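Notebooks > Equipment Planning > Bench Automation
Entries Orders Calendar Contacts
Print this page
E-mail this page

August 30, 2018

Subject: replacement gripper pads and second bench, budget request for January

Met with Zhenhua Yu to review the equipment list before it goes to purchasing. Two suppliers have returned quotations for the finger pads. Clerkia offers a set of four at $226, shipping included. Boros has quoted by the piece only and has been asked to restate the price per set. No order is to be placed until both quotations are on the same basis.

The table for the second bench is quoted by Poteo at $1,595. The price excludes the mounting rail and the cable channel, and both must be entered as separate lines. Zhenhua Yu recommends that the cable channel be approved first, for the existing bench as well as the new one. I concur.

Brosteto has not replied regarding the service agreement. A second letter was sent this morning. If there is no answer in four weeks, the line will be carried forward without a figure and marked as pending.

Bins and cubes: the present type is adequate for the sorting work and no change is requested. Spare cubes may be charged to consumables - they do not require a capital form.

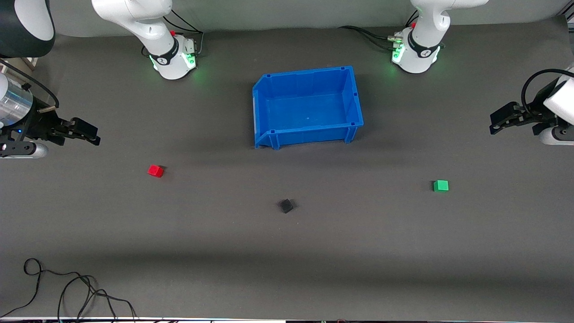
Bench Automation Group, Equipment Planning

The current layout, with the blue bin toward the back between the two arms and the red, black and green cubes in front of it, is to be taken as the basis for the second bench. Loose cables at the front left corner should be included when the channel is measured. Table depth to be confirmed with Poteo before the form is signed.

Zhuoran Han to check the rail dimensions and enter them here. Copy of the Clerkia quotation is in the orders folder.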